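Flikthorpe open day, robot demo area
Walk-round checklist with comments
Completed before doors, March. Copy to Nadex (stand builder) and Memon (demo supplier).

1. Barrier and standing distance
PASS, with comment. Tape is down at 60 inches. Tape does not stop a nine-year-old. I asked for a rail last year and was told the arms are "safe by design." I would still like the rail.

2. Emergency stop
PASS. Pressed it three times, both arms stopped each time. The button sits on the operator's side only. Memon says a second one is on order. Left open until I see it.

3. Speed limit
NOT VERIFIED. The sheet says 200 mm per second in demo mode. Who measured that, and with what? Skosix software shows a number on a screen, and I don't sign for numbers on screens.

4. Load on the table
PASS for the arms, FAIL for the choice of load. The shelf demo uses real drinks, and several of the containers are glass. Two green glass bottles stand in front of the rack with a gripper close to each. The brochure promises "gentle handling." I asked for the drop record over 1000 picks and got a brochure again. Swap to plastic or cans for the public session.
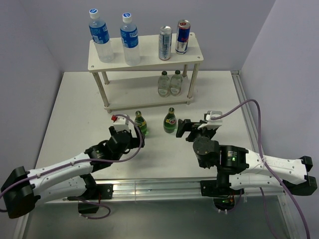 5. Cables
COMMENT. Purple cable is tied along both forearms, but there is slack at the grippers and a loop under the left base. Have Memon run each arm through its full reach and watch for snags. Recheck at noon.

6. Broken glass and spills
FAIL. No brush, no bin, no absorbent within reach. Nearest kit is roughly 30 yards away, behind the coffee stand.

7. Operator present
PASS on paper. One name on the rota for the whole afternoon, no relief for breaks. Power off when the operator leaves the stand.

Result: hold opening of this area until items 4 and 6 are closed.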